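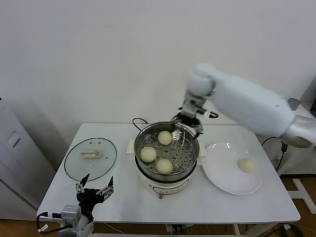
How I make steamed buns on a weeknight

My first steamed buns came out flat, wrinkly and weirdly gray. I kept going anyway (stubborn!) and after a whole winter of eating my mistakes I have a dough I can make half asleep. You'll want 32 minutes of hands-on time and a warm corner of the kitchen.

Mix it soft

I use all-purpose flour, instant yeast, a spoonful of sugar and warm milk. Stir it with a chopstick until it looks shaggy, then knead until it stops sticking to you. If it feels like an earlobe, you're there. My neighbor Birsen Karakaya adds a bit of oil and hers are softer than mine, so I've started doing that too.

Let it puff, then knock it back

Cover the bowl and leave it for 60 minutes. My kitchen is freezing in November, so I put the bowl in the oven with only the light on. Then comes the part I used to skip: knead it again, properly, until every air bubble is gone. Bubbles under the skin are what gave me those sad craters.

Shape and rest

Roll the dough into a log, cut it up, and tuck the edges of each piece under until the top is tight. Put each one on a square of parchment and let them rest until they feel light when you pick them up – they should look a little bigger, but don't wait for them to double.

Steam gently

Leave plenty of room between them, they grow a lot. I start mine over cold water and bring it up to a steady simmer. A full rolling boil makes the tops blister. If you have a metal lid, wrap it in a dish towel so it doesn't drip on everything.

When the time's up, turn off the heat and crack the lid just a little. Wait five minutes before you take it all the way off, even if you're starving!

Leftovers

They freeze great in a zip bag. Steam them straight from frozen, or slice them and fry them in butter, and have them with condensed milk for breakfast.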